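畳み場の午後

入場証の番号は248だった。受付の若い人は首から下げてくださいと言ったが、紐が短くて顎の下に札が来る。私はそれを外して上着のポケットに入れた。

ステーステンステッドの町まで来たのは社長の言いつけである。うちの工場では一日に3,000枚を畳む。病院の寝間着、旅館の浴衣、運動部の練習着、それから近ごろ増えた介護施設の私物。私物がいちばん厄介で、形も生地もひとつずつ違う。畳み場には去年まで六人いて、今は四人になった。募集の紙を貼っても誰も来ない。そこへグエン=チャン社から見学会の葉書が届き、社長は朝礼のあとで私を呼んで、見てきてくれ、いいと思ったらいいと言ってくれ、と言った。悪いと思った場合のことは何も言わなかった。

スクキーネと呼ばれる建物は、もとは楽器の倉庫だったそうだ。入り口に丸い窓がひとつあり、廊下は足音がよく響いた。私のほかに、ホテルの人らしい二人連れと、学生の一団と、菓子折りを提げた年配の男がいた。男は誰かに渡す相手を探しているようだったが、結局最後まで提げていた。

案内に出てきたのはクライド・フェレイラという背の高い男で、日本語がよくできた。よくできるだけでなく、途中で間を置くのがうまい。大事なことを言う前に一度唇を結び、客の顔を端から端まで見る。私はこういう人を信用しないことにしている。前に乾燥機を売りに来た男がちょうどこうで、あの乾燥機は二年で軸が鳴きはじめた。

「イランスは、服を知っている機械です」

フェレイラはそう言って唇を結んだ。

知っている、か。私は手帳を出して、知っている、と書き、そのうしろに小さく疑問符をつけた。

部屋は思ったより狭かった。壁ぎわに細い通路があり、見物客はそこに一列に並ばされた。台の上には茶色い紙が敷かれ、青いテープが縦横に貼ってある。テープは目印ですかと学生が訊くと、フェレイラはいい質問ですねと言い、いい質問なのに答えが長かった。要するに目印らしかった。

機械の支度をしているあいだ、彼は布の話をした。金属の部品なら、昨日つかんだところを今日もつかめばいい。布はそうはいかない。同じ一枚でも、置くたびに別のものになる。だから画像をたくさん覚えさせる。だから手首にも目をつける。だから、だから、と彼は言い、私は腹の中で、うちの節子さんは目をつぶっても畳む、と思っていた。節子さんは畳み場でいちばん古い。左の人差し指が少し曲がったまま戻らなくなっていて、それでも襟を揃えるのが誰より速い。

やがて機械が動きだした。音は小さかった。私はもっと唸るものを想像していたから、まずそこで当てが外れた。

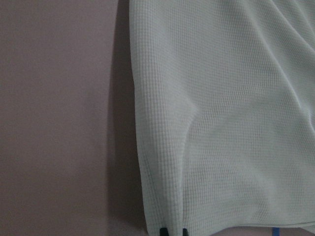

「布というのは、持ち上げた瞬間に一度でたらめになるんです」とフェレイラは言った。「イランスはそこを怖がらない」

怖がらないのは知らないからではないか、と私は思ったが、口には出さなかった。かわりに隣のホテルの人の様子をうかがった。若いほうは身を乗りだしている。年上のほうは腕を組んで、唇を少し尖らせていた。仲間がいると思うと、少し楽になった。

だいたい、見学会というものが気に入らない。見せる側は見せたいものしか見せない。昼に食堂で出てきたスープは熱くて具も多かったが、あれだって見学会の日のスープである。私は十九で畳み場に入り、もう三十一年になる。そのあいだに自動の畳み機を二台入れた。一台はタオル専用で、よく働いている。もう一台は何でも畳めるという触れこみで来て、何でも少しずつ間違えて畳んだ。浴衣の帯を噛んで止まり、ボタンを飛ばし、子どもの肌着を雑巾のように丸めた。説明に来た人は、学習が進めば改善しますと言った。あの機械は今、糊の袋を載せる台になっている。

腕がまた上がり、しばらく宙で止まった。考えているように見える。だが人間は、止まっているものを見れば何でも考えていると思うのだ。猫でも、信号でも。

「どのくらい練習したんですか」と学生のひとりが訊いた。

「ワッフル地だけで2,759回です」

学生たちがほうと言った。私は頭の中で割り算をした。うちの一日より少ない。節子さんの一生に比べたら、朝の体操のようなものだ。そう思うと急に愉快になって、その愉快がすぐ、いやな気持ちに変わった。一日ぶんに足りない稽古で、もう人前に立っているのか。

フェレイラは私の手帳に気がついたらしい。列の端まで来て、少し身をかがめた。

「専門の方ですね」

「畳み場の者です」

「では、厳しく見てください」

そう言われると厳しく見にくい。それも手のうちだろうと思い、私は鉛筆を握りなおした。

何枚目かが終わったところで、彼は腕を台から退けさせ、通路の客に近寄るように言った。私はホテルの若い人の肩ごしに首を伸ばした。襟のところの布が波を打っている。節子さんなら手の甲で一度なでる。あのひとなでが入っていない。形にはなっているが、棚に積んだら三枚目あたりで傾く畳み方だった。 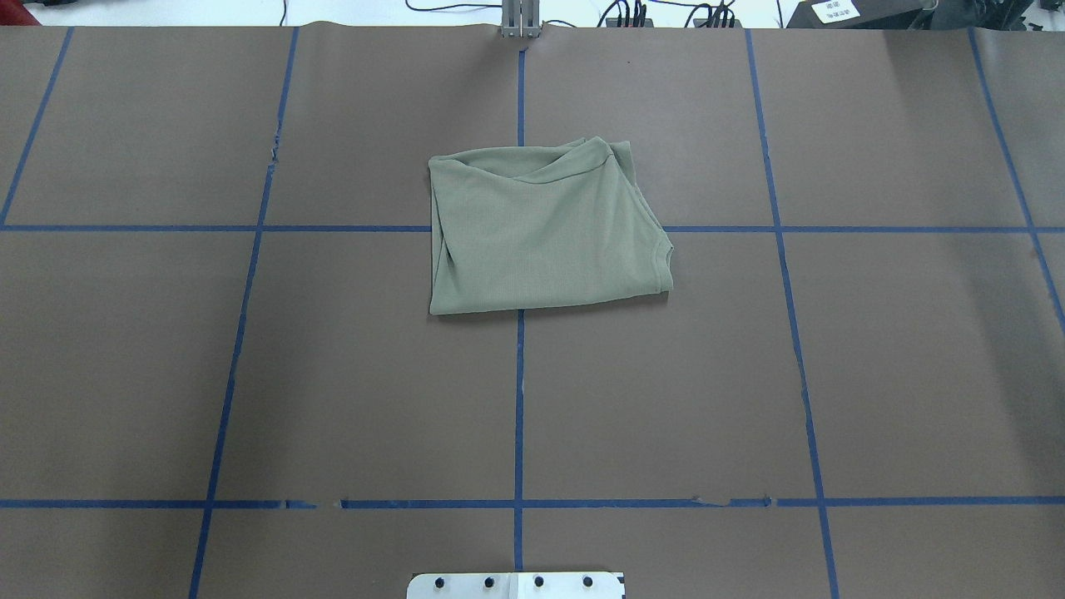 「うまく畳めなかったときは、どうするんですか」

「人がほどいて台に戻し、最初からやり直させます」

ホテルの年上の人が訊いて、フェレイラが答えた。そのときだけ彼は唇を結ばなかった。私はそれを手帳に書いた。人がほどく。そして線を二本引いた。葉書には、無人の畳み工程、と刷ってあったのだ。

「その人は、何人いるんです」と私は続けて訊いた。自分の声が思ったより大きく、学生が振り返った。

「機械ひとつに、ひとりです。今は」

「うちは畳むのもひとりです」

少し間があいた。笑ったのは菓子折りの男だけだった。フェレイラは怒らず、そうですね、と言って、自分の手を見た。爪の短い、ふつうの手だった。

「85パーセントは、ひとりでできます」と彼は言った。

「残りの15は」

「ほどきます」

私はまた計算をした。3,000枚の15パーセントは450枚である。450枚をほどいて戻し、もう一度やらせる。そのうちのいくらかは、またほどく。ほどくのは誰か。節子さんである。節子さんが機械の脇に立って、機械のしくじりを一日じゅうほどいている。その姿があまりにはっきり浮かんだので、私はしばらく台のほうを見ていなかった。

目を戻すと、次の一枚が始まっていた。始まっていたというより、始めあぐねていた。襟ぐりの近くに白い細い糸のようなものがあって、私はさっきからそれが気になっていた。うちでは、洗いに出された服の紐や糸は畳む前にかならず始末する。引っかけたら縫い目ごと持っていかれる。

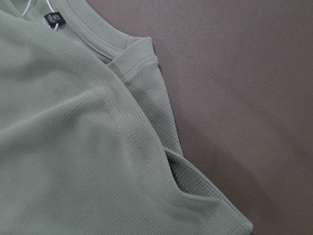
「新品でやっているんですね」と私は言った。

「ええ。条件を揃えたいので」

「うちに来るのは新品じゃありません」

着古した服は新品とはまるで違う。襟は伸び、脇は薄くなり、裾は片方だけ下がる。施設から来る私物には名前が書いてある。布の名札を縫いつけたもの、油性ペンでじかに書いたもの。ペンの字は洗うたびに薄くなり、私たちはその薄れかたで、この人はもう長く着ているなとわかる。ある日から同じ名前の服が来なくなることもある。そういうことを機械に覚えさせろとは言わない。ただ、服を知っているという言い方はやめてもらいたかった。

そういう意味のことを、私はもっと短く、もっと不器用に言った。たぶん半分も伝わらなかった。フェレイラは聞いていて、それから、思いがけないことを言った。

「私の母は縫製工場にいました」

ああ来た、と私は思った。母親の話はずるい。乾燥機の男も、親父が漁師だったという話をした。

「母はこれを見て、下手だと言いました。一度見て、それきり二度と見に来ません」

「お母さんは正しい」

「正しいです」

彼はそれだけ言って、説明に戻った。母親の話から何かの教訓に持っていくのだろうと身構えていた私は、つんのめったような具合になった。あれが練りに練った売り口上だったとしたら、たいしたものだ。私は今でも、そうだった可能性を三割ほど残している。

午後の三時を過ぎると、学生たちは別の部屋へ移った。向こうではもっと派手なものをやっているらしく、ときどき拍手が聞こえた。ホテルの二人連れは、値段の書いてある紙を探して廊下を行ったり来たりしていた。値段の書いてある紙はなかった。私は通路に残った。帰りの列車まで時間があったし、座る椅子もそこにしかなかった。

見物が減ると、機械のそばの若い人たちの様子が変わった。それまで黙って立っていた女の人が、フェレイラにわからない言葉で何か言い、それから私に向かって日本語で、うるさくないですかと訊いた。うるさくないと答えた。工場に比べれば図書館だ。その人は頷いて、台の服を手に取ってほどいた。

そのほどき方が、うまかった。

襟をつまんで一度振り、布が落ちきる前に手を持ちかえて、すっと置く。うちに来たら三日で一人前になる。私は椅子から腰を浮かせて、いつからやっているのかと訊いた。去年の秋からだという。毎日、機械が間違えたものをほどいていたら、自分のほうが畳めるようになってしまった、と彼女は言った。困ったような顔をしていた。

「家でもこうやって畳むんです。夫が気味悪がって」

「気味悪がらせておきなさい」

私は台の脇に立つことを許してもらい、彼女に襟のひとなでを教えた。手のひらでやってはいけない。手のひらには汗がある。甲で、力を入れずに、外へ向かって一度だけ。二度やると伸びる。彼女は三回ほどでのみこんだ。フェレイラが壁ぎわで腕を組んで見ていた。

「それを、イランスに見せてもいいですか」と彼は言った。

私は断った。少し考えてから断ったのだが、理由をうまく言えなかった。節子さんのひとなでだから、というのがいちばん近い。あれは節子さんが前の主任から習い、私が節子さんから習ったもので、見学会の午後に通路で渡していいものとは思えなかった。けれども、たった今、隣の若い人には渡したのだ。それはどう違うのかと訊かれたら困るところだったが、フェレイラは訊かなかった。わかりました、と言って、例の唇の結び方をした。今度は続きの言葉がなかった。

機械はそのあとも畳んだ。一枚はまあまあで、一枚はひどかった。ひどいほうを私は笑わなかった。十九のときの私が畳んだ浴衣も、ああいうふうに片方へ寄っていた。とはいえ、十九の私には機械の値段はついていなかったし、しくじれば前の主任に物差しで手の甲を叩かれた。あの腕を誰が叩くのか。 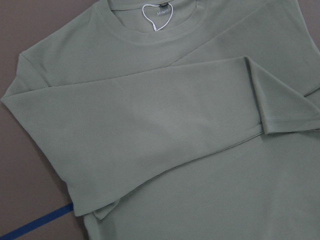 胸の上に斜めに折り重ねられたシャツ、左下に青いテープ。

帰りがけに受付で入場証を返そうとして、ポケットの中で紐が手帳の金具にからんでいるのに気づいた。ほどくのに手間がかかり、受付の人はそのあいだ、アンケートにご記入をと言って紙を差しだしたまま待っていた。本日の展示は期待に応えるものでしたか、とある。五つの顔の絵から選ぶようになっていて、いちばん左は泣いており、いちばん右は口をあけて笑っている。私は選ばずに、余白に「人がほどくことを葉書に書くこと」と記した。

列車の中で社長への報告を書きはじめた。タオルには不要。浴衣は見ていないので不明。私物には使えない。そこまで書いて、鉛筆が止まった。使えない、のあとに、今は、と入れるかどうかである。フェレイラの言った、機械ひとつにひとりです、今は、という声が耳に残っていて、それに釣られるのが癪だった。二駅ぶん迷い、結局入れずに手帳を閉じた。

翌朝、節子さんに訊かれた。

「どうだった、ロボットは」

「襟が下手だった」

「そりゃそうだろうね」

節子さんは手を休めず、練習着を一枚、甲でなでて積んだ。それから、何人でやってたの、と訊いた。ほどく人がひとりついていたと私は答え、その人の手つきのことを話した。節子さんはそこで初めて顔を上げて、その子、うちに来ないかね、と言った。

私は受付の電話番号が葉書の裏にあったのを思いだした。葉書は社長の机の上だ。昼休みに取りに行くと、社長は出かけていて、葉書の上に湯呑みが載っていた。番号の下二桁が輪染みになっていた。読めなくはなかった。私はそれを手帳に写し、午後の荷が着く音がしたので、畳み場に戻った。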